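Week 5 notes: what changes when part of the job goes to a machine

Hi all, these are my notes from the session, cleaned up a little. Read them before the discussion group and bring the one-page worksheet.

We started with Lidero, the bathroom and home furnishings company I keep coming back to (sorry, I like them). They have 232 people on the payroll, and 11 of them were moved onto the automation project last May. The plan on paper was simple: teach machines to handle everyday household tasks by having people do those tasks first, with a gripper in hand, over and over.

What I wanted you to notice is where the skill went. Somebody who used to set up displays now spends a shift repeating small hand movements so they can be recorded. Is that a better job? Some of the people I talked to said yes, it's lighter work and you sit down more. Others missed having something finished to look at when they went home. Myung-ja Hwang, who was a floor lead for years, told me her hands were busy and her head was bored. Write that one down, it comes back in week 8.

Then there's pay. Wimell, the contractor, pays by the accepted recording - so who decides what gets accepted? At first it was a supervisor, later a piece of software, and people had no one to argue with. Compare this with the Futton warehouse case in your reader, pages 80 and on.
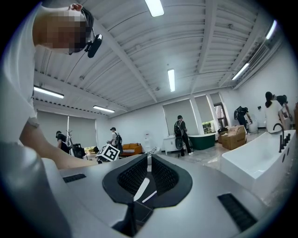 Hamisi Mugo
Lecturer, Work and Technology

Several people share one room in this kind of work, some with backpacks on, in between the tubs and an orange sofa. Look at the head-mounted device on the person leaning in, too. I'd like us to talk about what it means to wear your equipment for a whole shift, and who gets a say in when it comes off.

For next time:
Read the Sala interviews, first two only.
Pick a job you've had and list which parts could be recorded this way and which couldn't.
Be ready to say who should own the recordings - I'll be calling on people!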